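The workroom table, finally

We've had the new table a few weeks now and I keep promising people a proper look, so I'm putting it up at last. It's a butcher-block top, all light tan and reddish-brown stripes, and I love it more than is reasonable for a piece of furniture.

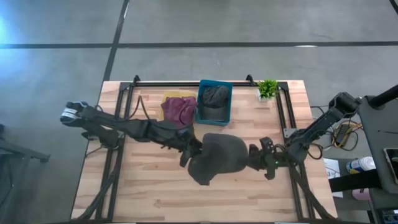 Nives Caruso found it through a friend of a friend who was clearing out a unit in December, and she got it for $90, delivery included. I'd been saving for something from Treketti for ages (their benches start at $508, I checked more than once) so you can imagine how fast I said yes. It took four of us to get it through the door and Mirko still has the bruise to prove it.

The stripes were the thing that won me over. In the ad it looked like plain brown wood and I was only going for the price, but the two colours run the length of the planks and it warms up the whole room – grey concrete floors are practical, but they're not exactly cosy. I've oiled it twice. Malsha Bandara thinks it needs a third coat before winter and she's probably right, she usually is about wood.

Most of what happens on it is cloth. Folding, sorting, more folding. The yellow one and the maroon one live at the far side and I've given up on getting that maroon one to sit flat, it's happiest in a heap. I like the two colours together though, a bit like mustard and wine. Rhun Gethin wants me to iron everything before it goes on the table. Rhun is welcome to come over and iron.

The teal bin is my favourite cheap fix. It's just a plastic bin with an open top, but a dark grey knit fills most of it and I can find the thing without digging through a cupboard. I've got my eye on 3 more from Jallholm if they still have that colour. The blue they had last time was too dark.

And yes, the little plant in the white square pot is fake! I've killed real ones in every room of this building and I'm done feeling guilty about it. It gets a dust now and then and asks for nothing else.

Next up is shelving, once Nam-gil Won has measured the back wall. If you've got leftover brackets or a decent level you'd lend us, leave a comment.

Posted 2008-06-06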